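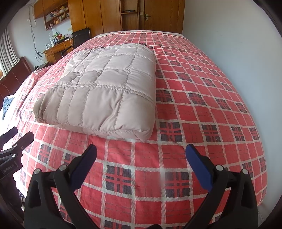
How to put out a brand apology when an ad goes wrong

Quick version, for small labels with no PR person. Did this for Melnyk in November after the scarf ad, so it's fresh.

First 2 hours. Pause the ad everywhere. Paid, organic, the newsletter queue too (we forgot the newsletter, it went to 800 people). Screenshot the worst comments and the fair ones. Don't delete any. Don't reply yet.

Pick one person to sign it. Founder or designer, a real name. Ours was Ghislain Perron, he approved the ad so he signed.

Write it. Keep it under 200 words. Say what the ad showed, who it hurt, that you're sorry. No "if anyone was offended". No mention of your intentions til the end, and one line max. Then what happens next: ad pulled, who checks the next one.

Get it read by someone from the community you upset. Pay them. If they're on staff, ask, dont assign.

Video or text? Text first. Video only if the founder can get thru it without a script. Plain wall, no product in shot, no music.

Posting. Same channels the ad ran on, pinned for 4 days. If it ran in another language, post in that language too, and get a proper translator. Stockists get an email before it goes live. Viltiton found out from a customer and were not happy with us.

After. Answer questions, skip the insults. No sale posts that week. Template for the stockist email is on the downloads page.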